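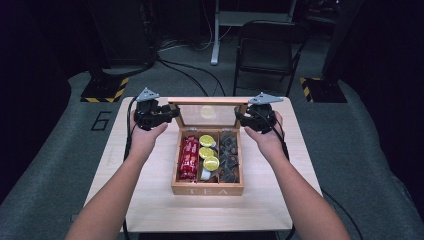 Sorting the tea box with the hand-held grippers at the Orkeck open day in June.

Visitors to the Orkeck open day got to try the job our trainers do most of the week: tidying a tea box. It has three compartments, with red packets on the left, yellow-topped capsules in the middle and dark pyramid bags on the right. You hold a gripper in each hand and move things from one place to another.

Asanka Wijesinghe ran the table from 10 a.m. and kept each turn short, so that 190 people could have a go before we closed. He asked everyone to keep their elbows low and work slowly. Most people found the capsules harder than the bags. A few of the younger visitors were faster than the staff, and one girl from the Lambrechts school group came back for a second turn and then a third.

The movements people make with the grippers are recorded and used to teach Taker, our two-armed robot, the same kind of work. Taker had its own demonstration after lunch in the main hall — it packed 20 boxes for the crowd and dropped one packet, which got the biggest cheer of the afternoon.

Grurkar, who supply our arms, also gave a short talk on plans for small packing lines up to 2030. Copies of the slides are at the front desk.

The next open day will be in the fall. If your school or club would like a morning slot, please sign up early, as the groups filled up first this time.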